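The draft guidance from Skesidberg runs to more than 90 pages, and most of it tells people to keep the table tidy. I don't buy it.

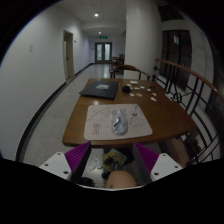
*1 min read*

A folder, a mouse pad, paper scattered near the edge - homes and offices look like that. A rule that clears it all away first gives you clean records of a place where no one works. Petersen wants the rule binding by May. I'd ask them to try one untidy table before then.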